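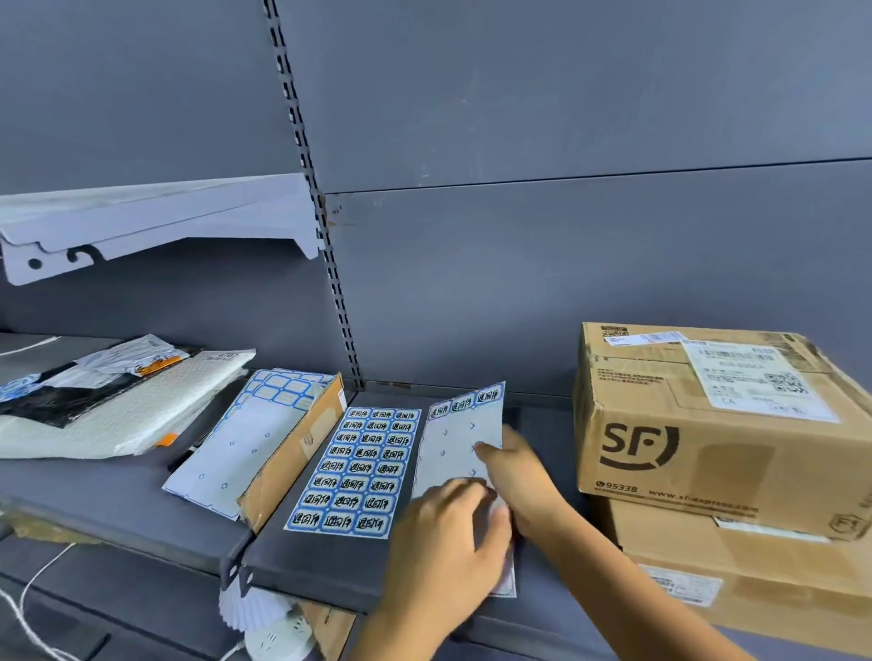

Search this notebook Go

Notebook, April. Glue trials for the Pernley boards, continued.

Started 7:40 a.m. Shop at 61 F, humidity 44 on the wall gauge. Heater on by eight, up to 66 before I opened any glue.

Where things stood: Gwion cut the last of the test strips yesterday and left them stickered under the bench. Beech, quartersawn, all out of the one plank so we aren't chasing differences between trees. 158 strips after throwing out the ones with knots or runout. Paired by grain direction and penciled A or B on the end. Please don't sand the ends, the pencil is all we have.

The question is still Verna's. The old hide glue recipe holds fine on the soundboard ribs but she has had joints let go along the bridge end on the Penry repairs, and she thinks the glue is gelling before the clamps are tight. I think it's more likely the clamps are too tight and we're starving the joint. Both could be true. We agreed to test open time first and pressure second, and to stop arguing until there are numbers.

Glue A: our usual, soaked overnight, held in the pot at 145 F. Glue B: same granules with urea added at 10 percent of dry weight. Same pot, same thermometer, one after the other. I checked the thermometer in ice water first. It reads 2 degrees high, so the pot was set to 147 on the dial. Anyone repeating this with the other thermometer should check that one too.

Ordering note while I think of it: we're down to the last bag of granules and the new one from Wandex is a different batch. Do not open it for these trials. Finish the old bag or start over.

Open time, glue A. Brushed both faces, waited, then closed and clamped.

30 seconds: good squeeze-out the whole length.
60 seconds: good, a bit stringy at the edges.
90 seconds: skin on the surface, squeeze-out only in the middle third.
120 seconds: gelled. Pieces slid, then grabbed crooked. Clamped anyway.

Glue B, same waits. At 90 seconds it still behaved like A at 60. At 120 it had a skin but closed flat. Didn't get to the longer waits before lunch because I knocked the timer into the water bath. It still runs but the display is missing its left digit. Used the wall clock after that, so treat the afternoon times as good to a couple of seconds and no better.

Meinir came in late morning and did the warming test. Strips held over the hot plate until the face read 95 F on the contact probe, then glue A at 90 seconds. Squeeze-out along the full length on all of hers. So warming the wood buys about as much as the urea does, at least on pieces this small. She pointed out that a bridge end is much thicker and will pull the heat away, and you can't put a finished soundboard over a hot plate in any case. A hair dryer was suggested. We'll see.

Lunch. Ate at the bench, then moved the bench.

Afternoon: broke the set that was glued four days ago, all glue A, 60 second open time, three clamp pressures. Method is the same as in the March pages. Strip in the jig, wedge at the notch, lever down slowly, read the spring scale when it goes. Bleddyn read the scale and I wrote.

Light pressure (spring clamps only): average 34 lb. Breaks mostly in the wood, a few half and half.
Medium (cam clamps, snug): average 37 lb. Nearly all wood failure.
Heavy (bar clamps, as tight as I'd do by habit): average 29 lb. Shiny patches on the glue line, hardly any torn fiber.

The heavy set is the interesting one. The glue line on those is so thin you can barely find it with the loupe, and where it's shiny there's almost nothing on the opposite face. I'd call that starved. Bleddyn would rather wait for the second heavy set before calling it anything, and he's right that two of those strips came from the end of the plank where the grain wanders. I've left them in the average for now and marked them with a star on the data sheet. Without them it's 31 lb, still the lowest.

Verna looked over the broken pieces around three. She wants the heavy set repeated with a cold joint, shop at 60 with no heater, since that's what her back room is like most of the winter. Fair enough. If chilled glue and a heavy clamp together give the shiny breaks, that's her Penry joint more or less explained, and it would account for the summer repairs holding.

Ha-neul asked why we don't use the Drorberg tester, which can pull at a steady rate and draws its own curve. Main reason is the grips. They crush beech before they hold it. If someone wants to make up hardwood jaws with leather facing I'd be glad to try it. The lever and spring scale are crude but they have been crude in the same way since January, and I can compare across.

Problems today:
Pot lid is warped and leaks steam, so the glue thickens over a long session. I added water twice by eye. Should be by weight. Next time weigh the pot at the start and bring it back to that.
Cam clamp number 6 slips. Taped it red. It was not used on anything reported here.
Brush is shedding. Picked hairs out of at least three joints.

To do:
Finish glue B, waits of 150 and 180 seconds.
Second heavy set, heater on.
Heavy set cold, for Verna. Strips and clamps both left out overnight.
New timer.

Pot washed, heater off, 5:15 p.m. Glue B leftovers are in the small fridge, labeled. The unlabeled jar next to it is not mine.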